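Häufige Fragen zum Tag der offenen Tür bei Stesenora

Stand: 21. April 2022

Wann und wo findet der Tag der offenen Tür statt?
Im September, in der Halle 3 am Standort Kistov. Den genauen Termin teilen wir allen Angemeldeten per E-Mail mit. Einlass ist ab 10 Uhr, die letzte Vorführung beginnt um 16 Uhr. Der Eingang liegt auf der Hofseite, nicht an der Straße.

Was kostet der Eintritt?
Nichts. Auch die Vorführungen und die Führung durch die Werkstatt sind kostenlos. Getränke und Suppe gibt es gegen Bezahlung in der Kantine, nur bar.

Muss ich mich anmelden?
Für die Halle nicht, für die Vorführungen am Tisch schon. Dort gibt es insgesamt 156 Plätze, verteilt auf mehrere Durchgänge. Das Formular finden Sie unter „Besuch“. Wer keinen Platz bekommen hat, kann sich vor Ort auf die Warteliste setzen lassen. Plätze, die fünf Minuten vor Beginn noch frei sind, geben wir weiter.

Wie lange dauert ein Durchgang?
25 Minuten, dazu zehn Minuten für Fragen. Zwischen den Durchgängen wird der Tisch neu belegt, solange bleibt der Vorführbereich geschlossen.

Wie komme ich hin?
Mit dem Bus bis Kistov Gewerbepark, von dort sind es fünf Minuten zu Fuß. Parkplätze gibt es hinter dem Gebäude von Brøndum. Bitte nicht in der Ladezone parken, sie wird auch an diesem Tag gebraucht.

Ist die Halle barrierefrei?
Die Halle und der Vorführbereich sind ebenerdig. Die Werkstatt liegt im ersten Stock, einen Aufzug gibt es. Wenn Sie in der ersten Reihe sitzen müssen, um gut sehen zu können, schreiben Sie das bitte in das Bemerkungsfeld der Anmeldung.

Dürfen Kinder mitkommen?
Ja. Kinder unter zwölf Jahren nur in Begleitung eines Erwachsenen. Die Werkstattführung ist ab zwölf. Kinderwagen können am Eingang abgestellt werden.

Kann ich als Schulklasse oder Verein kommen?
Bis zu 20 Personen pro Gruppe, bitte mindestens zwei Wochen vorher anmelden. Größere Gruppen teilen wir auf zwei Durchgänge auf. Ansprechpartnerin ist Socorro Salazar.

Darf fotografiert werden?
In der Halle ja, ohne Blitz. In der Werkstatt nicht. Filmaufnahmen für Presse oder Unterricht bitte vorher absprechen.

Was wird am Tisch gezeigt?
Ein Roboter mit zwei Armen und zwei Händen arbeitet mit gewöhnlichen Dingen aus Haushalt und Büro. Es geht um das Greifen, Halten und Ablegen. Die Gegenstände liegen auf einer Filzunterlage verteilt und unterscheiden sich in Form und Größe: Tuben, Schachteln, Rollen, flache Sachen wie Block oder Mappe.

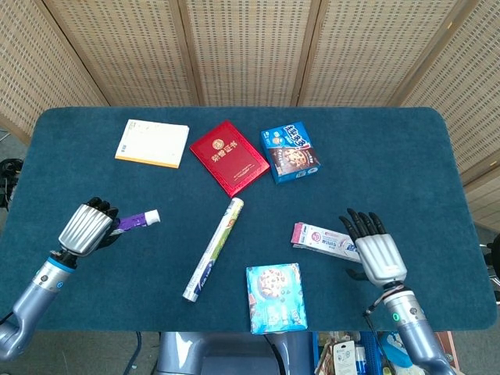

Bjartur Kragh

Die linke Hand hat die Finger um eine violette Zahnpastatube geschlossen, die rechte steht geöffnet neben der länglichen Zahnpastaschachtel. Flache Gegenstände wie der Notizblock und die rote Mappe sind schwieriger als eine Tube, weil die Finger kaum unter den Rand kommen. Auch dazu wird es einen Durchgang geben.

Warum steht hinter dem Tisch ein Wandschirm?
Er sorgt für einen ruhigen Hintergrund. Bei Bewegung hinter dem Tisch waren die Ergebnisse unserer Bilderkennung schlechter. Die Sitzplätze sind deshalb so angeordnet, dass niemand hinter dem Tisch vorbeigeht.

Klappt jeder Griff?
Nein. In unserer letzten Testreihe waren von 3.296 Greifversuchen 2.378 erfolgreich. Wenn etwas herunterfällt, wird es aufgehoben und der Versuch wiederholt. Wir zeigen keine vorbereiteten Filme.

Darf ich eigene Gegenstände mitbringen?
Im letzten Durchgang des Tages, ja. Nichts aus Glas, nichts Offenes mit Flüssigkeit, nichts Scharfes und nichts über 500 Gramm. Für Schäden übernehmen wir keine Haftung.

Darf ich den Roboter anfassen?
Während der Vorführung nicht, am Boden ist eine Linie markiert. In der Werkstatt liegt eine einzelne Hand ohne Antrieb, die man bewegen darf.

Gibt es die Vorführung auch auf Englisch?
Zwei Durchgänge sind auf Englisch, sie sind im Anmeldeformular gekennzeichnet.

Ist Traltel auch vertreten?
Ja, mit einem Stand links vom Eingang. Fragen zu Ausbildung und Praktika bei Traltel bitte direkt dort stellen.

Was mache ich, wenn ich doch nicht kommen kann?
Bitte über den Link in der Bestätigungsmail absagen, auch kurzfristig.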